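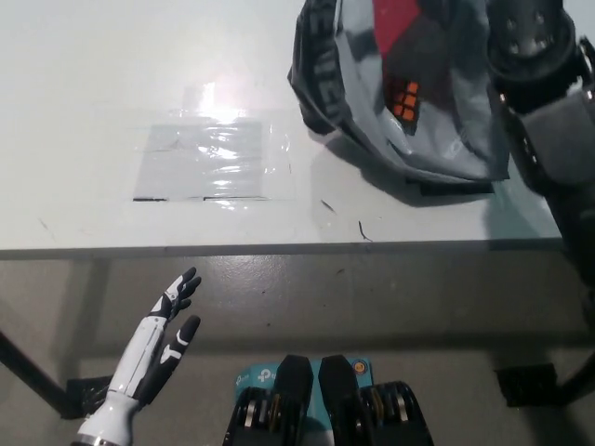 Clurkau, Jan 20, 2021

4.2 Table set-up for the Tokurel bag-handling kit

1. Stand the robot facing the long side of the table, with both arms clear of the edge.
2. Tape the clear sheet flat on the tabletop. Small wrinkles are fine.
3. Place the bag to the robot's right.
4. Set arm speed to 70 in the Irnetti panel and press Home.
5. Enter code 1515 to start the first pass.

Note: Overhead lights can leave a bright spot on the tabletop. If error 1329 shows, dim them and repeat step 4.

Caution: Keep hands off the table while the arms are powered.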